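2025-09-24
By a contributor to the Skukness workshop pages

The company Fleseo rents two rooms over a bicycle shop in Zidomau, and from there it sends out a kit that turns a small robot arm into something a normal workshop can use. The kit is called Demissie. It contains a gripper with two fingers, a small camera for the wrist, a box with the control board, and the software. I wanted to know who buys this, and what they get for their money, so I went and asked the head of the product for one afternoon. She agreed to talk if I would write only about the kit and leave her name out of it.

She did not begin with the robot. She began with the box it comes in. "The first version had 944 parts if you count every washer," she told me. "People opened it, they looked, and they closed it again." The present version arrives mostly assembled. The buyer bolts the arm to a frame, puts the camera in its holder and connects the cables. According to her this takes four hours for a person who has never done it before, and she thinks that is still too long.

The price is 2,000 euros without the arm. I told her that this is a lot for a school or a small packing room. She did not disagree. "It is a lot, yes. But before us they paid an engineer to come for a week, and when he went home the machine did the same one thing until it broke." With Demissie the buyer teaches the task himself. He moves the arm by hand, the camera records, and after enough repetitions the software tries it alone.

I asked how many repetitions is enough. She laughed at this and said that everybody asks it and that she does not like to give a number. A block of foam is easy. Drinks bottles are where the new customers get a surprise, and for this reason the training guide has a whole chapter about them. "A clear bottle is hard for the camera, and it rolls," she said. "Put a colored bottle next to it and the software would much prefer the colored one. You must teach it that both are bottles."

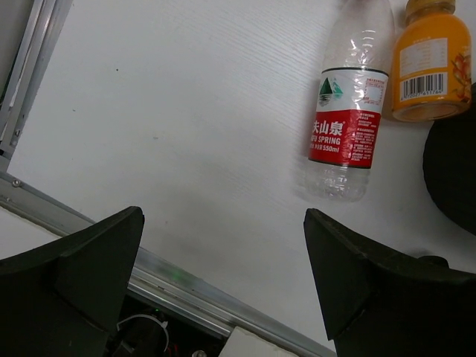

A customer in Skukness wrote to Fleseo in September that the chapter had saved him many evenings, but that he would like the same care given to soft bags, which his team handles far more often and which the guide treats in half a page. She knows this letter well. The bags are planned for the next edition of the guide, she said, and she did not want to promise a date.

We spoke also about what she would change. The fingers are the first thing. They are strong and cheap to replace, but their faces are hard, and some buyers glue rubber on them. "I would like to sell them with the rubber already," she said, "only we did not yet find a glue that I trust." The second thing is the help line, which is answered by the same five people who build the kits. When many orders come, the answers become slow.

Would she recommend the kit to everybody? She took a moment for this one. For a place that does one task all year at high speed, no, they should buy a fixed machine. For a place where the task changes every few weeks, she would say yes, if there is one person in the house who has patience and likes to try again. The software update for the current version is free, and the old camera holder fits the new arm plate with the two long screws from the spare bag.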